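# The White Table

At Caldeira, a shared workshop on the upper floor of an old hosiery mill, the first thing most people ask about is the tables. There are 9 of them, all white, all the same height, and they have been in use long enough for the members to have opinions.

The building used to have wooden benches. They were heavy, dark and scarred, and visitors loved them. The people who worked at them were less keen. Small screws vanished into the cracks. Glue never came off. A bookbinder who rents a corner by the stairs kept a sheet of card under everything she did, and by the end of most weeks the card was in better shape than the bench.

The change came in September, when the workshop took over a batch of tables from Tillia, a furniture firm that was closing its local showroom. The full order came to $2351, delivery included. Two went to the kitchen side and the rest were set out in the main room with space to walk on all sides.

White was the color on offer, and there was some grumbling about it. A white table shows everything – pencil, coffee rings, the dust from a rubber eraser. Members who had never wiped a bench in their lives found themselves looking for a cloth. The house rule now fits on one line by the sink: leave the top clear when you go.

Most of them do. Marks still get through, mainly from metal dragged over the top or from the soft gray feet of cheap equipment. The usual treatment is warm water and dish soap, then a melamine sponge used lightly. Scouring powder is banned after one member took the sheen off a patch the size of a saucer. 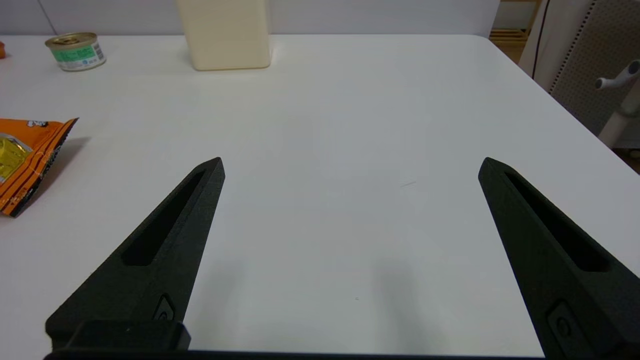

Light was the other surprise. The old benches soaked it up, and people brought in their own lamps, which meant cords across the floor. With pale tops the room feels brighter in the afternoon, and several of the lamps have gone home. The drawback is glare. Anyone doing close work near the south windows soon learns to pull the blind halfway down, or to lay out a dark mat when handling something shiny.

Mats have become a small trade of their own. Wurkance, a supply shop two streets away, sells a green cutting mat that half the members use, and a felt one that the jewelers prefer. Neither is left out overnight. They hang from hooks by the door, with names on masking tape.

The tables are not perfect. The corners are sharper than they need to be. Heat is a worry, and nobody solders without a tile underneath. A sewing machine run at full speed will set the whole top humming, so the two dressmakers have moved theirs to the last of the old benches, kept against the back wall.

Still, when Donell, the company that owns the mill, offered $525 toward new furniture this spring, the members voted to spend it on stools and shelving. The tables are staying. A desk place costs the same as before, and there are 3 free at the moment, all on the north side.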